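About Esusell

Hello, and welcome! I'm the one-person half of Esusell (the other half is a very patient van), and I fit out rooms in and around Rurnden.
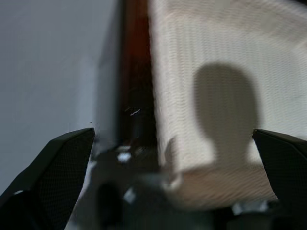
I started in September with two cupboards for a neighbour in Stinano, and I've now done over 2,000 panels, doors and edgings – I still get a bit giddy about a good dark edge against a pale wall! Textured surfaces are my favourite thing to work with, so do ask to feel the samples.

Most jobs take me four to six days. I also look after the Nomura range, so if a door's sticking just drop me a line and I'll pop round.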